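From: Precious Manalastas
To: Clumetti Readers list
Date: 25 August 2020
Subject: Re: The Plivisar book, first 100 pages

Jussara Siqueira wrote:
> Has anyone got past chapter 5? I am on page 117 and the
> harbor strike still hasn't started. He has now described
> the customs house twice. Is it worth going on?

Jussara,

I finished it last night, all 435 pages, and I want some kind of certificate. The strike starts on page 140-something and is over before you've found your bookmark. After that it's back to the customs house, which by my reading is the author's one true love.

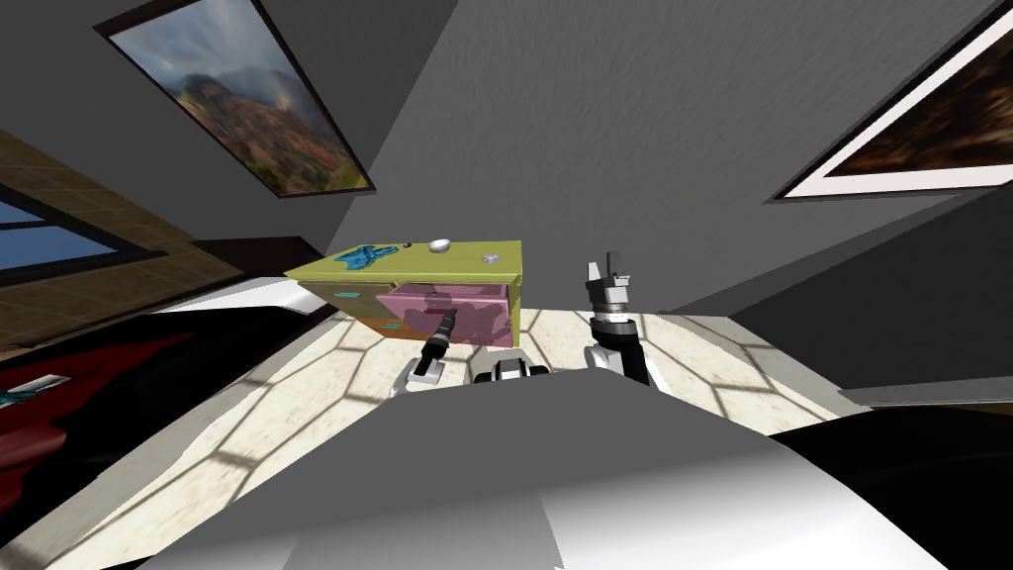 The middle section is better than you'd guess. He got hold of the letters of a clerk named Nzioka, who worked nights at the harbor office and complained about everything - the soup, the stairs, his brother-in-law's singing. Those chapters read like someone's bedside drawer left open, a yellow-green nightstand with a crumpled blue cloth and a bowl on top, and you learn more from that sort of clutter than from any number of tariff tables. I'd have taken a whole book of Nzioka. We get 60 pages and then a chapter on dredging.

My real gripe is with the notes. Fonuteck did the paperback and put them all online, so each time he says something startling you have to go and find a computer. I looked up six. Two led to his own earlier book, which I'm in no hurry to meet. 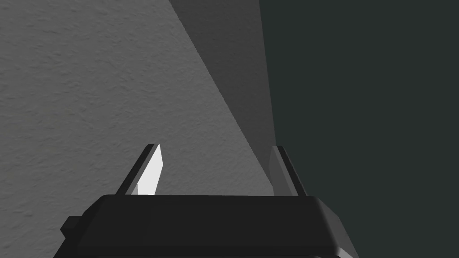

The index did survive, but "strike" has three entries and "dredging" has eleven, so you can't say they didn't warn us.

My advice is to skip to chapter 9, read through to the end of the letters, and then look at the maps, which are lovely. You can have my copy if you want the hardback. There's tea on the customs house, both times.

Precious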